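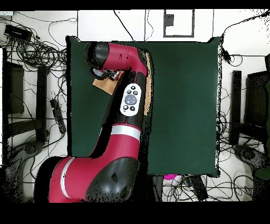 Cold-stun intake, Burkeck shed, 16/10/2021

Water in tank 2 held steady overnight. The young turtle from Rovirberg beach took squid for the first time, two small pieces. The older one still refuses food and floats low on the left side. Gave fluids again and moved it to the shallow tank.

Heater on the 2000 liter tank trips after 60 minutes. Swapped the plug, same result. Need to ask Fekel for a spare before January, when the real cold comes.
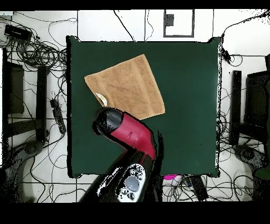
Towel on the green table.

Le Goff wants shell lengths for all 5 animals, taken with calipers this time.
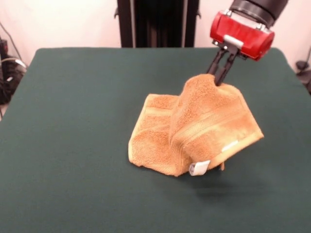
Tape gives a longer reading over the curve, so the old numbers can't go on the same sheet. Will start a new one. Salt is low, order two bags.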